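Robot arm goes back to school, one coffee cup at a time

May 2021

14 comments
Share this story

If you have ever tried to take just one paper cup from a stack and come away with three, you may have some sympathy for the newest pupil at Studoson, a small engineering firm which has spent this spring teaching a robot arm to handle cups of every sort – and doing so in the most patient way imaginable, by showing it again and again how a person would go about it.

The firm is building up a large collection of what its staff call examples. Each one is a short recording of a person guiding the arm through a single small job, such as picking up a cup, turning it the right way and setting it down where it belongs. When enough of these have been gathered they will be fed to a learning system, which is meant to work out for itself how to manage cups it has never come across before.

By the start of the month the team had saved 2318 recordings, and Blandine Leclerc, who leads the work, is the first to admit that they have not all been things of beauty.

"People come in expecting something out of a film, and what they find is Kedir moving a cup from one place to another for the whole of an afternoon," she told us cheerfully over a (shop-bought) bun. "But that is the work, really. The machine can only learn from what we show it, so we had better show it plenty, and we had better show it carefully."

Kedir Lemma is one of 6 people who take turns at the controls. He came to the job from a café kitchen and reckons he has picked up more cups in these past few weeks than in two years behind the counter. The knack, he says, lies in the squeeze. A china cup will put up with a fairly firm hold, but a paper one gives way quickly, and the arm has to be shown both kinds many times over before the difference begins to sink in. 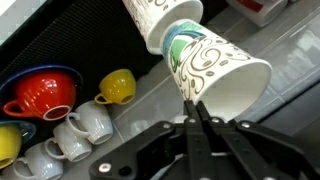
The gripper holds a patterned paper cup by its rim, with china cups lying on their sides nearby.

The recordings are made with a small camera fixed close to the gripper, so that the learning system gets much the same view of things as the arm itself has when it reaches out. Trygve Forsberg, who looks after that side of things, told us that colour and shape are changed as often as the team can manage it, and that cups are laid down in all sorts of ways as well as stood up neatly. A system which has only ever met white cups standing in a tidy row, he explained, is likely to be flummoxed by the first red one it finds on its side.

Not every recording makes the grade. Houda Samir watches each of them through and puts a short note beside it, saying what was picked up, how it was held and whether the job was finished. So far 398 have been set aside, mostly for a dropped cup or a hand that wandered into view, though she is keeping them all on a separate list. Some of the fumbles may come in useful later on, she thinks, when the team gets round to teaching the arm how to put a mistake right.

Paper cups have turned out to be the greediest part of the whole business, and take up 1203 of the recordings made to date. Ms Leclerc had hoped to have moved on to spoons by now, and there is a box of them waiting under her desk, but she would sooner be slow and get it right. Spoons, she added with a bit of a sigh, are going to be dreadful.

The money for the project comes from Atetti, which supplies drinks counters to waiting rooms and canteens and would like, in time, to have an arm that can clear and restock them in the quiet hours. Agathe Ferrand of Atetti said the company was in no great hurry, and that she had been pleasantly surprised by how much there was to see on her visit. She had a go at the controls herself and made two recordings – one of which, we are told, was good enough to keep.

A first try-out of the trained system is planned for later in the year, at the firm's own workshop to begin with. Before then the team would like to add people with quite different ways of handling things, left-handers above all, as everyone at the controls so far has been right-handed. Anyone living nearby who fancies an hour or two of it can leave their name at the Studoson front desk, and Mr Lemma has promised to put the kettle on.

Share this story
14 comments

Related
Coughlan to trial night-time shelf stacking
Vedora opens doors to school leavers for summer placements
Town library's sorting machine back at work after repairs
Why folding a towel is still hard for a robot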